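Jitgate Manipulation Group, methods meeting, March

Present: Harpreet Vachon (chair), Sibusiso Hendricks, Thandeka Coetzee, Vangelis Spanos (notes). Maarten Van Hecke sent his regrets and a very kind message to everyone.

1. Wrist-view relabeling. Sibusiso took us happily through the new method, which lets a second labeler mark the grasp point before seeing the first one's choice. The set now stands at 741 clips, and the two labelers disagreed on 4 of them, which pleased the whole room!
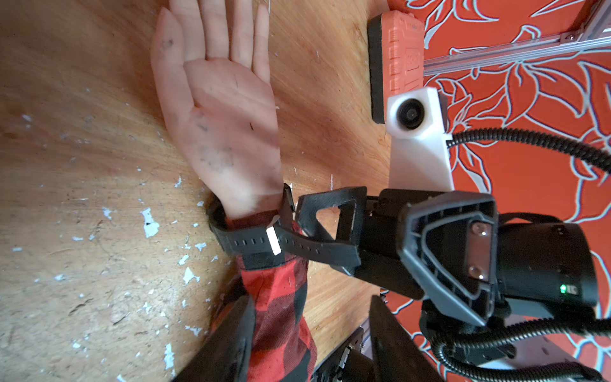
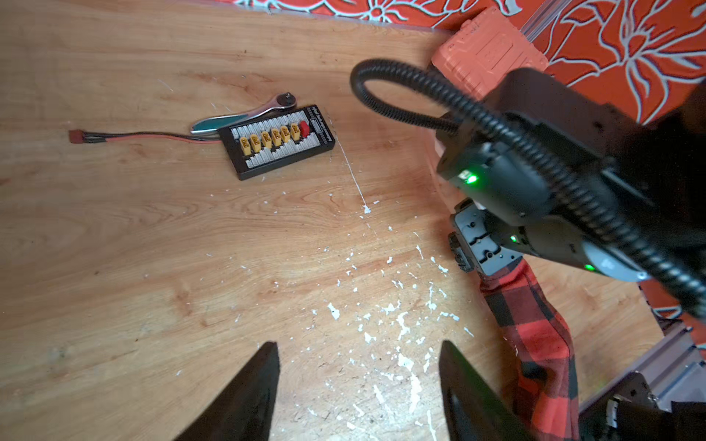

Wrist views from the Trament bench: the strapped mannequin hand (first) and the charging board with the ratchet wrench (second).

Thandeka wondered, quite reasonably, whether thin things like straps and wire leads ought to be scored apart from chunkier tools. There was a long and friendly back-and-forth, and we agreed to try it on around 500 clips first.

2. Write-up. Harpreet will draft the methods section and send it to Maarten for comments.

Actions: Sibusiso to split the scores; Thandeka to check the labeling guide.

Closed at 4 p.m.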